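Sengar Assembly Occupation

The Sengar Assembly Occupation was a political protest in the town of Sengar, the seat of government of the island province of Wollolau. In November, a group of 450 people entered the assembly building during a debate on the Emergency Powers Bill and stayed in the main chamber for four hours. The event led to a long dispute over whether the protesters should be treated as a security threat or as citizens using their right to petition.

Background

The Emergency Powers Bill would have allowed the provincial governor to forbid any public meeting of more than 100 people without giving a reason in writing. The governing Menberg Union presented it as a measure against foreign influence. The opposition Vulleo League said that the existing law was already sufficient, and that the bill was aimed at its own supporters in the northern districts.

A petition against the bill received many signatures, but the speaker refused to accept it, as the pages had not been stamped by a district office. This refusal was widely reported in the local press and is usually named as the direct cause of the protest.

Course of events

A crowd of 1,000 gathered in the square in front of the assembly before midday. When the public gallery was declared full, a part of the crowd went in through the east entrance - the doors had been left unlocked for a delivery. Members of the assembly were led out by the rear staircase. The protesters read the petition aloud from the speaker's desk, sang, and left after the clerk agreed to take the papers and sign for them.
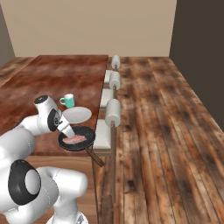
Menberg Union, in its statement of the same evening, said that a parliament which can be entered by force is no longer a parliament, and that the signing of a receipt under pressure had no value in law. The party asked for charges against every person who had been inside. The Vulleo League answered that no force had been used, and it described the word "invasion", which appeared in several newspapers, as an insult to ordinary voters.

Legal consequences

The public prosecutor first considered charges of sedition, but these were dropped. Most of those identified received a fine for unlawful entry. The provincial court later decided that the petition had been validly delivered, and that the missing stamps were a fault of form only. The court did not give an opinion on the entry itself.

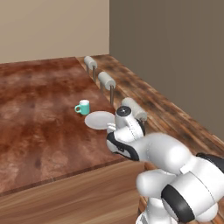
Later assessment

Opinions on the occupation remain divided. Writers close to the Menberg Union see it as the moment when respect for the institutions began to fall. Others point out that the bill was withdrawn without a vote, and that petitions are now received at the assembly on every working day. The east entrance has been kept closed to the public - deliveries go through the courtyard.

See also

Emergency Powers Bill (Wollolau)
Menberg Union
Vulleo League

Last revised 01/10/2026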